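About Our Robot Club

By Morfudd Phillips
September - 4 minute read

Hi, and thanks for clicking through! I'm Morfudd Phillips, and I run the after-school robot club at Stamport with Catrin Wynne, who teaches math in the room next door and got talked into this over a cup of tea. We get a lot of emails asking what we do in here, so I finally sat down to write it all out.

The club started with a cupboard full of old kits and a handful of kids who wanted to build something that moved. This year we have 31 members, from total beginners up to seniors who know far more about motors than I do (they remind me often). You don't need to have coded before. You don't need to own anything. If you can get to the lab by 3:30 with something to eat in your bag, you're in.

Most of our time goes into one big project, and right now that's Gorkora. It's our tabletop arm, and the job we've set for it sounds so simple that every new member rolls their eyes at it: tidy a desk. Pick up the ordinary stuff people leave lying about and put it where it belongs. Then they try to write the steps for picking up one pen, and an hour later they're still at it with their coat on!

We use real things to practice with, whatever is handy. The students take turns setting out the table and they love making it awkward for each other - pens at odd angles, books piled any old way. The arm carries a small camera down by its gripper, so when we're working out why a grab went wrong we look at what it had to work with. 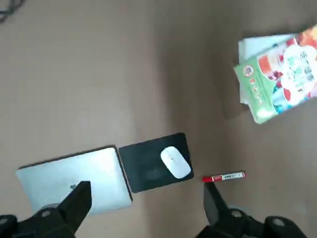 Desk-tidying practice, from Gorkora's side of the table: laptop, mouse, red marker and a pile of books.

The marker is the favorite starter task. Books are the ones that cause groaning, and a stack of them is worse, so we save those for spring. Laptops are strictly "go around it, please." Callum MacKinnon wrote that rule into the code in his first month with us and put it in capital letters.

Our members also keep a log of every attempt, good or bad. Last year's group filled in 1,000 of them by hand before Arnar Hafstein built a little form to do it on a tablet, and I still have the binders. I can't bring myself to throw them out. Some of the margin drawings are wonderful.

A regular session runs 90 minutes. We start with a quick chat about what broke last time, split into build and code groups, and then everybody comes back to the table for test runs at the end. Catrin looks after the coders and I'm usually on the floor hunting for a dropped screw.

Once a year we go to the Betenora Challenge, where school teams bring their arms and run them on the same set of tasks. We came home last time with 153 points and a very long list of things to fix, and the kids were planning the next version before the bus had left the parking lot.

If you'd like to join, or your kid would, just stop by the lab and ask for me or Catrin. Parents are welcome at test runs too - bring something small from your own desk and we'll see how Gorkora gets on with it.

Recent from the club
Getting ready for the Betenora Challenge
Meet the build group: Morfudd Prothero on gears and glue
Why our log moved to a tablet
Club supply list for new members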